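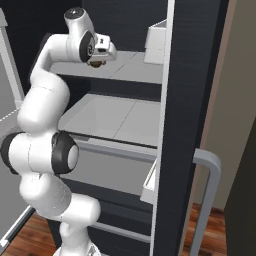
Pickling my way through the cold months

December 4, 2025

I have reached the point in the year where there are more jars in my kitchen than plates, and I couldn't be happier about it. It started in April with one daikon. Kimie Sakai, who I know from the Borkport choir, gave me the thing because she had been given three of them herself, and it was as long as my forearm. I ate radish soup, I ate radish salad, and I still had half a radish. So I sliced up the rest, poured some sweet vinegar over it and forgot it for two days. Wow. I stood there at the counter and ate it out of the jar with my fingers before I'd even put the rice on.

Since then I've pickled pretty much anything that holds still. Green beans (great), red onions (everybody's favorite, mine too), cauliflower with turmeric (turns your spoon yellow forever), grapes (don't laugh, they're wonderful with a hard cheese), and one batch of zucchini that went to mush and that I'd like to stop thinking about.

What I love about quick pickles is how little they ask of you. My basic brine hasn't changed since summer: equal parts rice vinegar and water, a good spoonful of sugar, a smaller one of salt. For a medium jar that's 200 ml of each liquid, and there's usually a splash left over, which goes on cucumbers. Heat it until the sugar melts, pour it over the vegetables, let it cool down, lid on, into the fridge. You could do it while the pasta boils! These are fridge pickles, mind you, and they stay in the fridge. Shelf canning is a whole different thing with its own rules and I'm not ready to teach anybody that.

The daikon is still the one I make most. I cut it into sticks about as thick as a pencil, salt them, and leave them in a colander for 60 minutes. Don't skip the salting - the first time I was in a hurry I ended up with watery brine and floppy sticks. Then a squeeze, a quick rinse, and in they go. Sometimes I add carrot for the color. Quyên Bạch, who does the cooking class at the library, puts hers in sandwiches with cilantro and a lot of chili, and after trying one of those I went home and rebuilt my entire lunch routine around it. She uses more sugar than I do. I've been creeping up toward her version ever since.

A word about the smell, though. Daikon in vinegar smells. The first day you open that jar you will wonder if something has gone badly wrong in your kitchen, and it hasn't, it's just radish being radish. Leave the lid off for a few minutes before you serve it and most of it drifts away.

The big adventure this fall was salt-fermented cabbage, with no vinegar at all. I was nervous! I weighed everything twice. Two percent salt by weight, so 20 grams for a kilo of cabbage, squeezed and squashed by hand until there's enough juice to cover it. That part takes longer than you think and it is a terrific workout for your wrists. By day four it was bubbling away like a tiny aquarium, and I kept lifting the towel to look at it and calling people in from the other room. By the second week it was sour and crunchy and I had a bowl of it next to every single dinner, including pizza.

I'm now working on a batch with caraway and another with ginger and a few slices of apple. The apple one is moving faster. I tasted it this morning and it's almost fizzy, in a good way, so I think it'll be ready ahead of the other.

Some things I still haven't figured out: how to keep garlic from turning blue (I'm told it's harmless, but it looks so strange), whether whole mustard seeds do anything or just look nice, and what to do with leftover brine. I've been putting a spoonful in salad dressing and I marinated some tofu in the onion one, which came out bright pink and really tasty. If you have a better idea, please leave it in the comments. I read all of them.

Next up is lotus root, if I can find any. Toshio Kamata promised to look for some the next time he goes into the city, and I've already washed the jar.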